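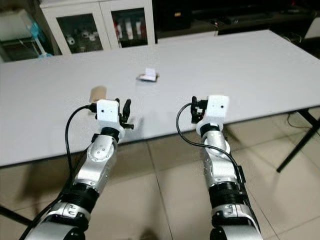
흰 테이블 쪽으로 뻗은 로봇 팔 두 대

Ollari 경주 배당 데이터 README

마지막 수정 2025년 11월 29일. 급하게 씀. 틀린 데 있으면 이슈로.

뭐가 들어있나

경마장 세 곳(Famthorpe, Brekke, Skircombe)의 단승 배당 변동 기록. 발매 시작부터 마감까지 시간순으로. 경주당 파일 하나. 400경주. 결과 파일은 따로 있음, results 폴더 볼 것.
연승이랑 복승은 없음. 나중에 넣을 수도 있는데 약속은 못함. 삼복승 문의가 자꾸 오는데 수집 자체를 안했습니다.

폴더

odds : 배당 변동. 경주별 csv
results : 착순, 확정배당, 실격 여부
entries : 출전표. 마번, 기수 코드, 부담중량, 게이트
weather : 주로 상태만. 기온 풍속은 없음
scripts : 정리용 스크립트. 지저분함

압축 풀면 폴더 이름 그대로 나와야 정상. 윈도우에서 풀 때 한글 경로 밑에 두면 스크립트가 죽는 경우 있음. 영문 경로에 풀 것.

컬럼 설명 (odds)

race_id : 경마장 코드 + 날짜 + 경주번호. 앞 글자가 F면 Famthorpe, B면 Brekke, S면 Skircombe
ts : 수집 시각. 현지 시간 기준, 서머타임 보정 안함
horse_no : 마번. 정수
win_odds : 단승 배당. 소수점 표기, 원금 포함
pool : 단승 풀 총액. Brekke는 비어있음. 거기는 풀 총액을 공개 안함
status : open / closed / void
src : 화면 수집이면 scr, 파일로 받은 거면 file

win_odds가 원금 포함이라는 거 꼭 확인하고 쓰세요. 분수 배당으로 착각하고 수익률 계산하면 전부 한 칸씩 밀려서 나옴. 본인도 한번 당함. 그래프가 너무 예뻐서 이상하다 했더니...

결측

47경주에 중간 구멍 있음. 수집기가 멈췄다가 다시 붙은 구간. 보간 안했고 앞으로도 안할 예정. 목록은 scripts 밑에 gaps.txt. 마감 직전이 빠진 경주도 이 목록 안에 같이 있으니 마감 배당 쓰실 분은 먼저 거르고 시작하시길.
출전 취소마는 배당이 0이 아니라 빈칸. 0으로 들어간 게 보이면 그건 버그니까 알려주세요. Skircombe 초반 파일에서 몇 개 고쳤는데 다 잡았는지는 자신 없음.
동착은 results에서 rank가 같은 숫자로 두 줄. 확정배당도 두 줄 다 적혀있음. 합치지 말것.

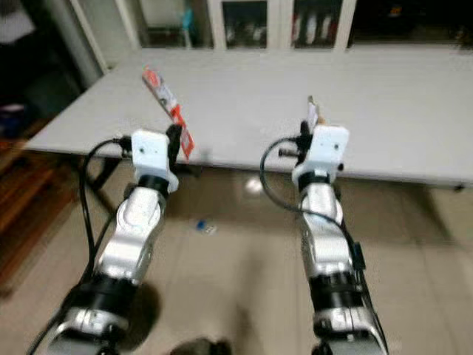
그리고 마감 시각 문제. 예정 발주 시각이랑 실제 마감이 다름. 출발이 늦어지면 발매도 같이 밀리는데, entries에 있는 시각은 예정 시각임. 실제 마감은 odds에서 status가 closed로 바뀐 첫 줄을 봐야 됨. 마감 뒤에도 배당이 한두 번 더 움직이는데 정상입니다. 마지막 집계가 늦게 들어오는 것. 이걸 모르고 "마감 전 배당"이라고 잡아서 백테스트하면 미래 정보를 쓰는 셈이라 성적이 말도 안되게 좋게 나옴. 조심.

경마장별 메모

Famthorpe
제일 깔끔함. 풀 총액도 다 있고 갱신 간격도 일정. 처음 만져보는 분은 F 파일만 먼저 돌려보는 걸 추천. 단, 장애물 경주가 섞여있음. entries의 type 컬럼이 J면 장애물. 평지만 볼 거면 빼세요.

Brekke
풀 총액 없음(위에 씀). 배당이 한참 가만히 있다가 한꺼번에 바뀜. 갱신을 몰아서 하는 듯한데 확인은 못해봄. 변동성 계산할 때 그냥 차분 뜨면 가짜 점프가 잔뜩 잡힘. 출전 두수가 적은 경주가 많아서 인기마 배당이 심하게 눌려있음.

Skircombe
기수 코드가 중간에 한번 바뀜. 예전 코드랑 새 코드 매핑은 entries 안에 jockey_map.csv. 매핑 안되는 기수가 4명 남아있음. 손으로 찾아봤는데 못찾음. 주로 상태 표기도 다른 두 곳이랑 달라서 weather에 원문이랑 변환값을 둘다 넣어둠. 변환 기준이 마음에 안들면 원문 쓰시면 됩니다.

쓰는 법

scripts 밑에 load.py 하나면 됨. 폴더 경로 넣으면 경주별로 묶어서 돌려줌. pandas 필요. 버전은 웬만하면 다 되는데 너무 옛날 거는 날짜 파싱에서 에러남.
전체를 한번에 올리면 메모리 꽤 먹음. 노트북이면 경마장별로 나눠서.
시간대 맞추는 함수는 없음. 필요하면 직접. 만드신 분 있으면 보내주시면 넣겠슴다.

정리하면서 한 것

중복 줄 삭제. 같은 ts에 같은 마번이 두 번 찍힌 경우만. 값이 다르면 둘 다 남겼고 dup 컬럼에 1 표시.
마명은 전부 뺐음. 출전표에도 없음. 마번이랑 내부 코드만 남김. 원래 이름 달라는 요청은 안받습니다.
32두가 한 경주로 잡힌 파일이 하나 있었는데 경주 두 개가 붙은 거였음. 분리해서 다시 올림. 예전 버전 받으신 분은 새로 받으세요.
환율 변환 안함. pool은 현지 통화 그대로. 경마장끼리 금액 비교는 하지 마시고.

이런 데 쓰면 됨

배당 흐름 연구, 인기마 편향 확인, 시각화 연습, 시계열 수업 과제. 과제로 쓰시는 분들 많던데 출처만 적어주세요. Ollari 라고만 적어도 됨.

이런 데는 쓰지 말 것

실제 베팅 자동화. 표본이 작고 구멍도 있고 한 시즌치도 안됨. 이걸로 모델 돌려서 플러스 나왔다고 돈 넣으면 안됩니다. 공제율도 경마장마다 다른데 데이터에는 공제율 컬럼이 없음. 확정배당에 이미 반영된 값만 있음. 미성년자 대상 서비스에 넣는 것도 안됨. 라이선스 파일에 써있음.

배당만 보고 말의 실력을 추정하는 것도 좀 무리. 사람들이 돈을 어디 걸었는지가 찍힌 거라서 소문 한번 돌면 확 쏠림. B 파일에서 특히 심함.

알려진 문제

서머타임 바뀌는 날 ts가 한 시간 겹침. 정렬하면 꼬임. seq 컬럼으로 정렬할 것
results의 실격마 착순이 빈칸인 것도 있고 DQ인 것도 있음. 통일 예정
load.py에서 void 경주 건너뛰는 옵션이 지금 안먹음. 직접 거르세요
pool 컬럼에 쉼표 들어간 파일 있음. 문자열로 읽히면 그거임

다음 버전

DQ 표기 통일, void 옵션 수정, Skircombe 기수 매핑 마저. 연승은 위에 쓴대로 미정. 11월 안에는 못 올릴 것 같고 그 뒤에 시간 되는대로.

문의

이슈로만 받음. 메일 확인 잘 안함. race_id랑 파일 이름 같이 적어주세요. "숫자가 이상해요"만 적으면 찾을 방법이 업음.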